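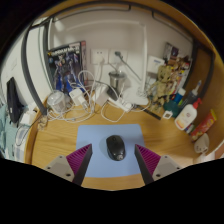
I have never understood the shame people feel about cables. Marites Ambrosio, who edits the newsletter I used to write for, once asked readers to send in the thing at home that embarrassed them most, and of 183 replies, 117 named wires. More than dirty ovens. More than the garage. I read those replies with a sinking feeling, knowing what my own kind of desk looks like: a heap of white charging cords in loops along the back, two charger blocks sitting in it, a power strip lying to the right, and everything climbing toward a pair of wall outlets. And then, in front of all that, a mouse in the middle of a light blue pad with plenty of bare wood to either side. I want to know which part of that desk is supposed to be the problem.

The usual answer is that the mess "takes up mental space." I've heard it from Selim Güneş, who gives a talk on work spaces at the Kalosia library branch every June, and I've heard it from my own sister. It may be true for some people. Selim showed us before-and-after pictures of a desk belonging to a client and asked the audience how the second one made us feel. Calm, said somebody in the front row. Of course she said calm. She had just paid to hear a man tell her that tidy desks are calming. I asked whether the client got more work done afterward and he said that wasn't really the point, and went on to label makers.

There is a whole trade built on the back eight inches of a desk. You can buy a tray that screws to the underside, a box with slots to hide the power strip in, sleeves, clips, little weighted blocks with grooves. I bought the Noiphan box a few years ago. It had a lid made to look like bamboo and a slot at each end, and it would not close over any plug bigger than a lamp's. Every phone charger I own is bigger than a lamp's. I sent it back and got the Grekonier sleeve, a zippered tube that makes one fat gray snake out of six thin white ones. It looked fine for a week. Then a cord stopped charging and I had to unzip the thing, find the bad one, pull it out through the other five and feed in a new one. I did that 4 times in a year. The sleeve is in a drawer with, I'm sorry to say, some cables.

I'll grant the other side a few things. Cords on the floor where you walk should be moved. A power strip ought not to be buried under papers, and if a plug is loose or feels hot, deal with it today. Dust back there is a nuisance. None of that needs a bamboo lid.
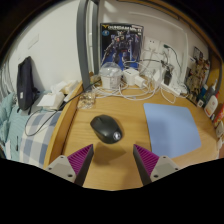 What I really distrust is the rule that a desk should hold only what you use for work. Frida Baldursdóttir put it to me this way over lunch: if you don't touch it every day, it belongs somewhere else. I asked her where. She said a shelf. A shelf is just a desk you can't sit at. Look at what would have to go under her rule: the Gundam Mk-II box leaning on the wall at the back, the clear container with the domed lid in front of it, the crumpled plastic bag over on the left. I'd give her the bag. A bag like that is one trip to the kitchen. But a model kit box with a big dark blue robot on it is the only item back there that anybody would choose to look at, and it is standing upright against the wall where it costs almost no room. Meanwhile the mouse is off its pad, sitting on plain wood, and I can't see that the box or the cords have anything to do with it. Mine wanders too. I don't think a tray would help.

Lertchai Phetsri, who shared an office with me at Hernusura, kept the tidiest desk I ever saw, and every Tuesday he borrowed my charger. His own was coiled in a labeled pouch in a cabinet, and the cabinet was down the hall. He was a pleasant man and very good at his job. I was also good at my job. I mention it only as evidence, and I know two people is a small study.

So I've settled on something lazier. The front of the desk is for hands and I keep it clear, since that's the part I bump into. The back can be a jungle as long as I can reach the plugs. When I replace a cord, the old one leaves the house the same day — this is the one habit I'd push on anyone, because a dead cord looks exactly like a live one and after a year you have nine of each. If visitors look at the back of the desk, I let them look. Natália Krajčí did last winter, and all she wanted to know was whether one of those would fit her phone.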